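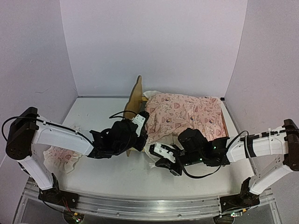 2 min read

I only went to the Prulness open day for the free coffee and the toy room, and I'd do it all again for the toy room. They had a doll bed set out on a white tabletop, all made up in pink, and I stood in front of it for so long that my coffee went cold!

I had one a lot like it when I was six (mine was painted, and the paint was awful). This one is plain wood with a puffy quilt on top, pink, with little cartoon animals and tiny spots of color. The pillow was off to the side of the bed, and it might be my favorite thing from the whole day, because it has a cream ruffle so wide there's hardly any pillow left in the middle. I want that on my real bed.

The tour itself ran 47 minutes and took in the sewing corner, the sample shelves and a hallway full of catalogs. The sample shelves go back 22 years, and I could have spent all afternoon there. Our guide told us they stitch 3,000 sets of doll bedding a year under the Plimeteo label, which seemed like an awful lot of ruffles to me.

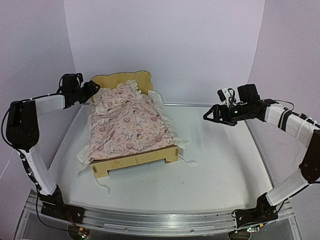 CARKTHORPE, July

The headboard is the part I keep going back to. It's pale plywood with a rounded top and a bump at each upper corner, like something out of a cartoon, and the foot end is just a low rail on two short legs. Little screw heads show near the joints, and I liked that. With the pink cover pulled up to the headboard, there's still frill spreading out on the table on both sides, plus thin white ties trailing off the front corners. My grandmother would have tied those in bows before she let anyone near it.

Lunch was at the Hakim cafe across the parking lot, where the soup is good and the line is long. Go before noon if you can. Doll bedding in the shop starts at $20 and I came home with a quilt, no bed to put it on, and a catalog I've already marked up in pen.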